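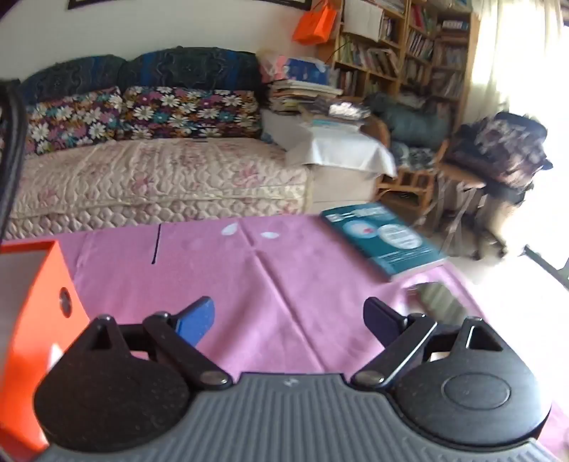

Byung-chul Ki on what to do after the trade show

Aug 16, 2018

Byung-chul Ki spent most of his working life selling packaging equipment for Wallner, and a large part of that time was spent standing in booths. He now runs Selov, a small training business in Zirkham that works with sales teams and owner-run companies before and after trade shows. Most of his clients call him about the before. He would like more of them to call about the after.

"People prepare for the show," he says. "They order the banner, they book the hotel, they print the cards. Then they come home with a pile of names in a bag and go back to their regular job. The pile sits there."

He knows the pile well. After his first big show for Wallner he came back with 255 business cards and a feeling that he had done a great job. His manager asked him which of those people he planned to call the next morning. He could not name one.

"I had no notes. I had a card from a man at a dairy, and I could not tell you if he wanted a machine or if he had asked me where the restroom was."

What he teaches now starts with that problem. After each conversation, he wants the salesperson to step back from the booth and write on the card: what the person asked about, what was promised, and when to get in touch. If there is nothing to write, the card goes in a separate pocket. He does not care much if it is done on paper or on a phone, although he has a preference.

"Paper is faster for me. I have watched people try to type a note while the next visitor is already standing there with his hand out. With a pen you can do it in a few seconds. But if your team likes the phone, use the phone. I won't argue about it."

The Zirkham regional show, held every April, had 600 exhibitors this year. Ki walked it for two days with a client, a maker of shelving, and he says the number of useful talks they had was small. He does not see that as a failure.

"They had 17 conversations where somebody described a real need. I told them that was a good show. They were disappointed, because the booth next door was scanning every badge that went by. I said, fine, now see how many of those people next door gets around to calling."

His rule is that the first message goes out within two working days. It should be short and it should mention something from the conversation. He is not a fan of the mass email that thanks everybody for stopping by, and he deletes those himself without reading past the first line. When he asks clients to bring in the last follow-up they sent, it is usually one of those.

"I read it out loud to them. 'It was a pleasure meeting you at our booth.' Then I ask who wrote it, and it was somebody in the office who never went to the show."

A better message, in his view, says who you are, reminds the person what the two of you talked about, gives them the one thing you said you would give them, and asks one question. He tells people to leave out the brochure unless it was requested. He also tells them to leave out the calendar link.

"A calendar link to a person you met for four minutes, I don't like that. You are giving them homework. Call them. If they don't pick up, leave a message with your number said slowly." 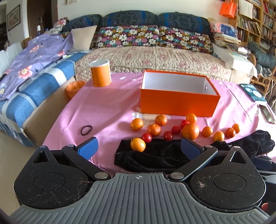
Oranges and cherry tomatoes on a pink cloth.

Online connections come up in nearly every session he runs. Ki sends connection requests too, but always after the first message, and always with a line of text. He thinks the order matters. A request that shows up with no note, from a name the person half remembers, tends to get accepted and forgotten, and then both sides believe they are in touch when they are not.

He keeps his own records in a program called Wunier, which he describes as old and ugly. Before that it was a spreadsheet, and before that a recipe box with dividers for the months. He still talks about the recipe box with some affection. A card went behind the month when the person should hear from him again, and on the first of the month he took out the whole section and worked through it.

"You can buy very expensive software and it will do the same as the box. The part that fails is that you don't open it."

How many times should you try before giving up? Ki says three, spread out over a couple of months, with something different to say each time. After the third he writes to tell the person that he will stop, and that they are welcome to contact him whenever they like. Some of them answer that one. He has had orders come from it, including one from a bakery supplier who had ignored him since spring and then wanted a quote by the end of the week.

He is less patient with managers. In his experience, the people who staffed the booth come back to two or three days of missed work, and no time is set aside for following up. He asks clients to block out a full day after the show before he will agree to train the team. Two companies have turned him down over it.

"They said they couldn't spare the people. They had just spared them for the whole show - hotel, meals, everything. One more day was too much."

Selov has a half-day session planned for the fall, aimed at businesses that will be exhibiting for the first time. Participants are asked to bring whatever cards they have from the last event they attended, with or without notes. Ki plans to have them make at least one call before lunch.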